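Why Does a Table Shine? (And Where Does the Puddle Go?)

Put your nose close to a white table and look along it toward a lamp. Go on, people will think you're odd, but scientists are used to that. You'll see a bright streak that wasn't there when you looked straight down. Lean left and the streak leans with you. It's following you like a hungry cat.

The streak is light from a lamp, and it got to your eye by bouncing. On a very smooth surface, light bounces off neatly, the way a ball comes off a flat wall. On a bumpy surface it shoots off in all directions and arrives nowhere in particular, like a class let out for recess.
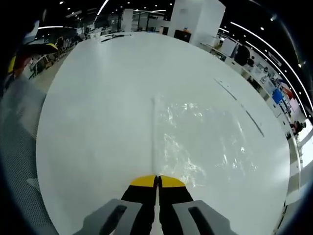 Water is wonderful at bouncing light, and it does this while being almost completely see-through. It fills in the tiny bumps on a tabletop and puts a new, slippery skin on top. If the skin is flat, you get a small mirror. If it has ripples, each ripple tips the light a different way, and you get sparkles. The wet patch on this big white table does just that: lots of little glints scattered about, with rippled reflections between them. Grown-ups call this a mess. You may call it optics, though you'll still be handed the cloth.

So now you have to wipe it up. A cloth works because it is full of very thin gaps between its threads, and water likes to creep into thin gaps. It will even creep uphill! The trick has a long name, capillary action, and paper towels do it too. A plastic bag can't, which you can prove once and then never again.

Wipe from the outside of the puddle toward the middle. Starting in the middle and pushing out gives you a bigger, thinner puddle and sometimes a wet lap. And move the cups and cables first. Cables and water should be kept apart, like my two cousins at a birthday party.
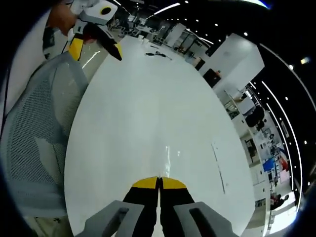
Tamara Kovalchuk wrote in from Justorville to ask why her kitchen table still looks streaky after she has wiped it dry. She has used 2 cloths, she says, and is starting to take it personally.

Good question, Tamara. Tap water has minerals dissolved in it, and when the water leaves, the minerals stay behind. So does any soap you didn't rinse off. Both make a thin, patchy film, and light bounces off the film differently from the clean bits. Try a damp cloth with no soap, then a dry one. If the line is still there after that, run a fingernail gently across it. If your nail catches, you've got a scratch, and no amount of wiping will help. 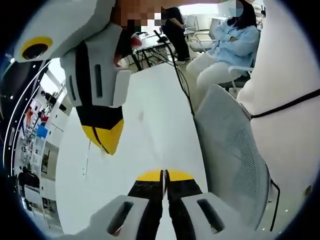

The last bit of the puddle does something sneaky. It goes away by itself. Water is made of tiny pieces called molecules, and they're always jiggling. Now and then one near the top jiggles hard enough to fly off into the air. A single drop holds far more than 1000 of them – so many that writing out the number would use up the rest of this page with zeros, or feel like it.

You can watch this at home. Put one drop of water on a plate and leave it alone. Put a second drop beside it and spread it thin with your finger. Check them every 10 minutes. The thin one should vanish first, as it has more top for the molecules to escape from. Then try it again and fan one drop with a book. Jabari Simiyu's class in Burkthorpe did this with a math book and reported that it was the most use they'd had out of it all March.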